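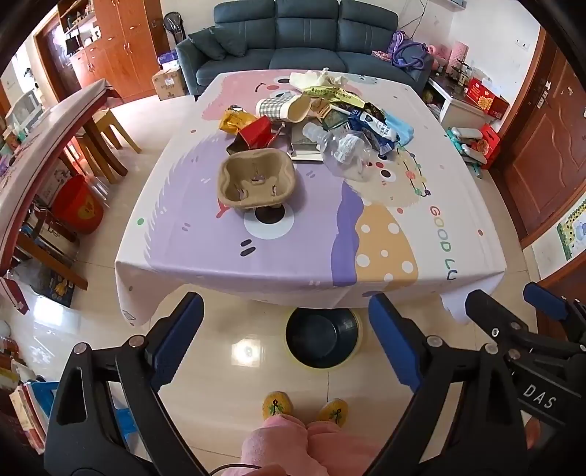

Table before sorting, cartoon cloth on, pile at the back half.

January, notebook 2, entry 17

Packaging sort, living room table. I love this pile! It has a bit of nearly everything we talked about for the Drundinham sheet — molded pulp, paper, clear plastic, printed film — and all of it on one tabletop.

Start 7:30. Went for the cup carrier first (four slots, beige pulp, tabs torn in the middle). It goes with the egg boxes in the pulp bin, and I want to try soaking a piece this week to see how fast it breaks down. Florencia Cáceres did the same with a carrier at Bredholm and got lovely smooth sheets out of it, so I have high hopes.

Red paper box: already partly crushed, so flatten it the rest of the way and put it with card. The two other red boxes, the gift box on the white cabinet and the one on the floor by the toy pieces, are NOT part of the sort. Leave them alone please.

Paper cup with the gray checks: own tray for now. I still don't know what the Acuña depot wants done with cups, lined or unlined. Ask.

Water bottle: crushed, label still on. Label off first, then clear plastic. The booklets or cards under it come out before anything else gets pulled from that side, and they get looked through before they go anywhere near the paper bin.

Film and bags: gold-and-yellow snack bag, light blue bag, cream bag, the yellow-green wrapper on top of the heap. I was going to lump these together, but the snack bag is shiny and I'd like to do the scrunch test on it (scrunch, let go, see if it springs back). Same for the blue-and-white package if it turns out to be film.

The cloth is a joy to work on, by the way. Big pastel creature, dots everywhere, and one enormous eye looking up at you while you sort. It stays on the table. Shake it out over the tiles when done, then sweep.

Still to do:
— 30 more labels for the trays, the Prister ones peel
— second tray for cups
— ask Florencia how long she soaked hers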